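Londcombe Kitchen Club, minutes, 15 February 2022

Seven of us came, and I took notes again (sorry in advance for my handwriting, now typed). Last month's minutes were fine with everyone.

Dough first! Jirayu Kongkaew wants the yellow dough on the menu for the Restent supper, and we all said yes. We're expecting 46 people, so it has to be made in batches, and I'm still nervous about the kneading space.

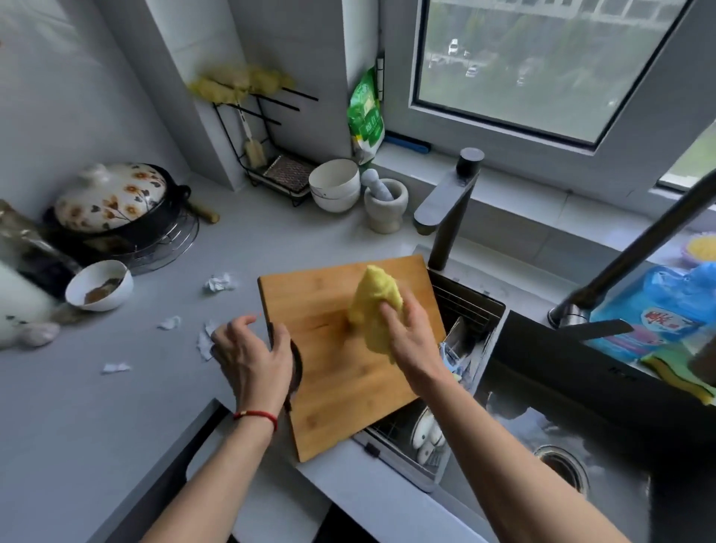 We agreed to start kneading at 13 past, right after the tables go out, and to rest each batch under a bowl. Flour is coming from Sastovum. Jirayu will pick it up.

Next was cleaning up, which got lively. Aoun's quote for new boards was read out and we said no thanks, the old ones will do.
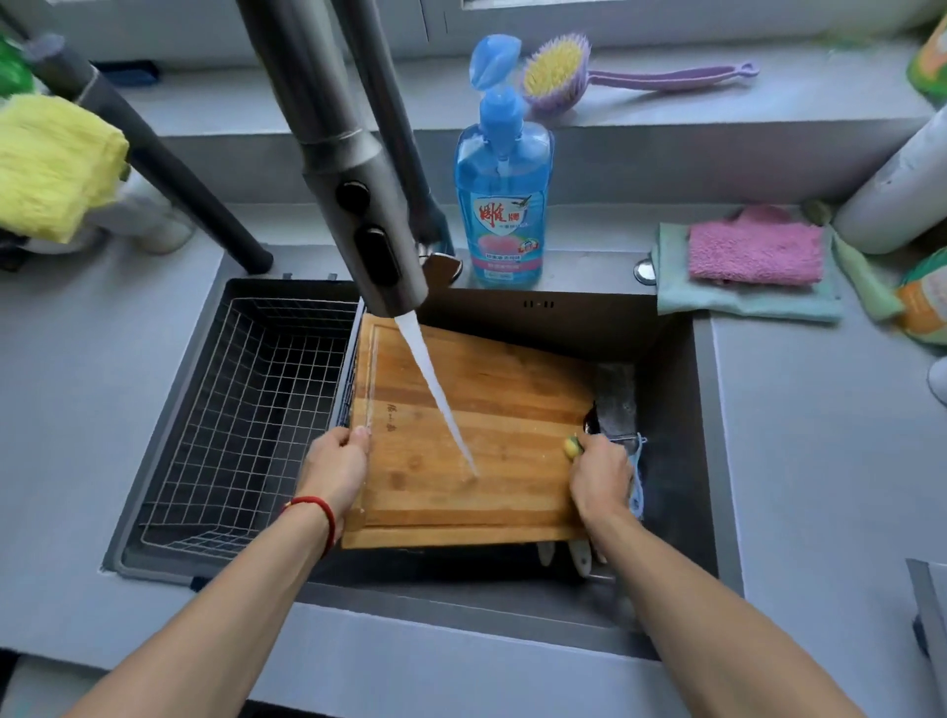 Washing up stays with whoever cooked, no swapping. Boards get done by hand, both sides, and dried standing up. I asked everyone to go over the groove along the edges of the bamboo one with the sponge too, as dough loves to hide in there. Agreed, with some grumbling from my end of the table.

We have 2,312 in the kitty. Next meeting is at my place, bring a chair!

Contact the club | © Londcombe Kitchen Club | Back to top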